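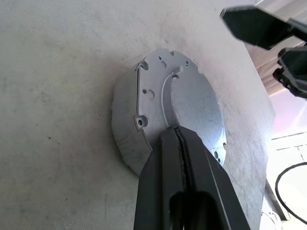 Bresholm 漫画重印本对照表

说明文件（README），随数据一起分发，请勿拆开

Bresholm 是一份书目数据，记录丛林冒险漫画《Tukeo》的原刊各期，以及 Kondska 出版社后来推出的精装合集，并把两边逐篇对应起来。每一行是一个故事单元：正篇、副篇、单页笑话、文字小品、封面都算。我们想回答的问题很窄：合集里印的这一篇，原来登在哪里，重印时少了什么、改了什么，署名从哪里来。

如果你想找的是扫描图、剧情梗概或者收藏行情，这里没有。如果你想找一份可以直接拿去写画家年表的干净数据，这里恐怕也没有，下面会讲为什么。

为什么要做

Kondska 的宣传文案说合集“完整收录”。这四个字在漫画重印行业里的含义相当有弹性。有的出版社指正篇完整，有的指所有带主角的篇目完整，还有的大概指书脊完整。我们原先只想核对一下这个说法，核对到一半发现现有的几份网络索引互相抄，连错字都抄得一样，于是干脆从实物重新录起。

起头的是廖凤仪，她手里有一套品相很差但不缺页的原刊。郭宗翰负责合集一侧的录入，也写了校验脚本。两人对“什么算同一篇”的看法至今没有完全统一，凡是意见不合的行，备注栏里两种说法都留着。读者可以自己选一边，也可以两边都不信。

数据里有什么

文件用制表符分隔，UTF-8 编码，首行为字段名。一共三张表。

stories.tsv
主表，一行一个故事单元。

reprints.tsv
重印对应关系。同一篇被重印几次就有几行；从没重印过的篇目不出现在这里，请不要把“查不到”理解成“不存在”，先回主表看一眼。

credits.tsv
署名及其来源。这张表最有用，也最不可靠。

主表字段

story_id
内部编号，没有任何含义。早期版本曾按画家名编号，后来画家归属改来改去，编号跟着变，引用过旧编号的人很不高兴。现在编号一旦给出就不再动，作废的编号也不会回收。

source_issue
原刊期号，照封面抄录。封面与版权页不一致时以版权页为准，差异写进备注。《Tukeo》的副篇有一部分登在同社的其他刊物里，那些刊物的期号也照同样规则处理。

seq
在该期中的顺序。封面记为零，封二的广告不计入。

title
篇名。原刊没有篇名的，取第一格的第一句台词，加方括号。请注意，合集编辑给无题故事起的新篇名不会出现在这个字段里，哪怕它已经流传得很广。有几个读者熟悉的篇名其实都是合集编辑起的，原刊上找不到。

pages
页数，允许半页。

genre
类型。这个字段我们一直想删。

notes
备注。文字随意，格式不保证，但信息量往往比前面几栏加起来还大。

署名表怎么读

旧漫画很少写清楚谁画的。能看见的签名往往只有一个，而铅笔、上墨、写字可能是三个人。后来的索引编者凭眼力判断，判断完写上名字，过几年这个名字就变成了“已知”。再过几年，出版社把它印在合集封底，于是又成了“出版社确认”。我们追过其中几条，追到尽头，是某位爱好者在同人刊物的读者来信里写的一句“看起来像”。

因此 credits.tsv 里每条署名都必须带来源类型，可取的值如下。

signed
原刊画面上有签名，录入者亲眼看到。签名只有缩写的，也归这一类，但姓名栏照录缩写，不展开。

printed
原刊版权页或目录印有姓名。

ledger
见于稿费账目。我们只用过复印件，没有见过账本原件，复印件的来历也说不上清楚。用这一类时请谨慎。

reprint
仅见于合集。出版社给没给依据，在 basis 栏里注明；大多数时候这一栏是空的，空着就是没给。

eye
凭画风判断。判断者的姓名缩写必填。廖凤仪的眼力我们是信的，但她自己要求把她的判断也放进这一类，不许升级。

一个典型的麻烦是 Wan。这个署名在《Tukeo》的副篇里反复出现，有时在第一格的树干上，有时在末格的角落。Kondska 合集的导言把 Wan 当作一位画家，还给了他一段颇为生动的生平：跑过船，酷爱画豹子，跟编辑吵过架。导言没有注明这段生平出自哪里。我们写信问过，得到的答复是“业内普遍的说法”。

从笔触上看，署 Wan 的篇目至少有两种截然不同的上墨方式，一种喜欢用干笔扫出毛边，另一种线条收得很紧，阴影全靠平行排线。一个人当然可以换工具，也可以请助手。郭宗翰倾向于认为 Wan 是一个小工作室共用的签名，廖凤仪觉得是一个画家加一个不怎么听话的助手。两种说法都没有文件支持。数据里 Wan 就是 Wan，没有国籍，没有生卒，没有豹子。

如果你掌握能证明其中任何一种说法的材料，请寄给我们。“我叔叔当年认识他”可以作为线索，但不能作为来源类型。

与合集的出入

下面这些是核对中反复遇到的情形。单篇的具体差异请查 reprints.tsv 的 change 栏。

缺页。主合集共收入超过 52 个故事单元，编辑部把它称为全集。就我们能核对的范围，正篇确实都在。副篇缺了三篇，其中一篇在目录里有题目，翻到相应页码却是另一篇的重印说明。出版社没有发过勘误。

重新上色。合集采用了重新上色的版本，版权页写的是“依照原刊色彩修复”。拿原刊对着看，夜景普遍被改亮，丛林的绿色统一成了同一种绿，好几处靠脏橙色撑起来的黄昏变成了白天。原刊印刷套色不准，纸也黄了，要说哪种颜色才是“原来的”确实很难。但很难和随便选一个是两回事。change 栏里凡写 recolor 的，只表示颜色明显不同，不表示哪边更接近画稿。

重写对白。有一部分对白框被重新排字，字体模仿手写。多数内容照旧，少数措辞改得温和了些。改动的理由我们能够理解，读者也多半会同意，问题在于合集没有任何一处说明改过。研究者要引用对白，请回原刊。

裁切。合集开本比原刊窄，编辑选择了裁左右而不缩小。受害最重的是跨页，签名常常就在被裁掉的那一条里。这也是为什么有些篇目在合集派的索引里写“无署名”，在我们这里却是 signed。

封面次序。合集把封面集中放在书末，顺序与期号不符，其中两幅互换了说明文字。我们按画面上的期号重新对应。

关于“修复”二字

Kondska 的合集版权页、广告和导言都用了这个词，用法各不相同。版权页上它指上色，广告里它指扫描，导言里它似乎指整个出版社对漫画史的贡献。我们的数据里不用这个词。

如果日后的版本真的公布了扫描来源、修补范围和所用底本，我们很乐意加一个字段。目前可以填进这个字段的内容是零。

录入方法

每一行由一人录入，另一人拿着实物复核。复核者不看录入者的结果，先自己记一遍，再对照。这么做很慢，进度也因此落后，但两份独立记录之间的差异确实抓出了不少毛病，尤其是页数。半页故事究竟算不算一个单元，就是这样吵出规矩来的：有独立篇名或独立签名的算，别的并入前一篇。

原刊纸张发脆，翻阅时摊平拍照，照片只供复核，不随数据发布。照片里能辨认的签名由两人分别判读，判读不一致的写 unclear，不取折中。曾有人建议用文字识别软件一次扫完，我们试过，它把拟声词读成了作者名，而且信心十足。

合集一侧用的是初版初刷。听说后来的刷次改正过几处目录错误，我们没有见到实物，没有采纳。

从别人那里来的数据

早期有一部分行是从网络索引导入的，原想以后逐条核实。这些行现在都已重录或删除。如果你手上的版本里 source_kind 一栏还有 imported，那是旧文件，请丢掉。

有人问为什么不与大型漫画数据库合并。我们并不反对，对方若愿意保留来源类型，随时可以拿去。目前几家数据库的署名栏只接受姓名加一个问号，问号在导出时还会丢失。把 eye 和 signed 压成同一种东西，这份表就白做了。
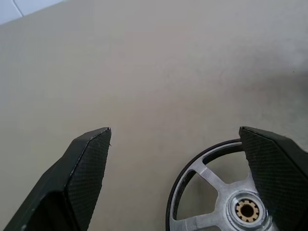
已知问题

一、genre 字段没有统一标准。同一类丛林故事，有时写 jungle，有时写 adventure，看录入那天的心情。请勿拿它做统计。若你已经做了统计并打算发表，请至少别写我们的名字。

二、文字小品的作者几乎全部空缺。这类小品当年为了满足邮寄规定而设，没什么人在意是谁写的，现在也很难查。

三、副篇在原刊之间有重复刊登。我们把首登算作来源，可是有几期的上市先后只能从广告推断，推断可能是错的。对应的行备注里写有“先后存疑”。

四、ledger 类署名中有一批日期晚于刊物上市月份。可能是付款拖延，也可能是账目记的是别的稿子。我们没有替它圆场，照录。

五、篇名中的感叹号原刊用得很随意，封面、目录、正文可以各不相同。我们抄正文第一页的，搜索时建议忽略标点。

六、合集导言里提到一篇“未发表的遗作”，书中印了其中一页铅笔稿。我们没有收录。没有底稿来源，没有收藏者姓名，那一页的格子比例也与同期《Tukeo》不同。它可能是真的。等有人拿出另外几页再说。

不适合的用途

给原稿定价或鉴定真伪。数据里的任何署名都不构成鉴定意见，signed 也一样，签名是可以后加在原画上的，我们看的是印刷品。曾有拍卖图录引用本表的 eye 类条目，却略去了来源类型，变成一句“经 Bresholm 确认”。Bresholm 没有确认过任何东西。

训练画风识别模型。本表没有图像，配上你自己的图像也不合适，理由在署名一节已经说得够多。用猜测训练出来的模型会给出同样的猜测，外加一个小数点后很多位的可信度，然后又会有人拿这个数字来告诉我们 Wan 到底是谁。

推算销量或读者喜好。重印次数反映的是出版社手里有什么底片，与当年读者爱看什么没有必然关系。

引用与再分发

表格内容可以自由使用和修改，请保留来源类型一栏，并注明所用版本。改过署名的，请换一个文件名再发布，免得别人把你的判断算在我们头上，或者反过来。

引用单条署名时，推荐的写法是：篇名，原刊期号，署名，来源类型，Bresholm 对照表。省掉来源类型的引用我们不认。

更正方式

请附上实物照片或扫描，至少包括相关页面和版权页。只写“你们错了”的来信会归档，但不会处理。只附其他网络索引链接的来信同样如此，尤其当那份索引的错字和我们旧版本一模一样的时候。

更正由未参与该行录入的一人审看。两人都参与过的行，会请提交者再提供一份独立拷贝的照片。这个要求有些苛刻，我们知道，也因此流失了几位本来很热心的读者。

署名类更正如果只改姓名、不改来源类型，一般很快通过。想把 eye 升为 signed，需要拿出签名。想把 reprint 升为 printed，需要拿出原刊版权页，合集的封底不算。

版本记录

当前版本：删除全部 imported 行；Wan 的姓名栏不再链接到合集导言；裁切造成的签名差异补入 change 栏。

上一版本：拆出 credits.tsv，署名不再写在主表里。廖凤仪复核副篇，改动较多，旧的统计结果请重算。

更早的版本：五月整理，只有正篇，页数错误多，不建议使用。

待办

核对合集后来的刷次，前提是能借到书。

向 Kondska 再问一次那三篇副篇的下落。上一封信的回复是一份新书目录，里面预告了《Tukeo》的“终极完整版”，收录范围一栏写着“待定”。

genre 字段，删或不删，郭宗翰说再留一版。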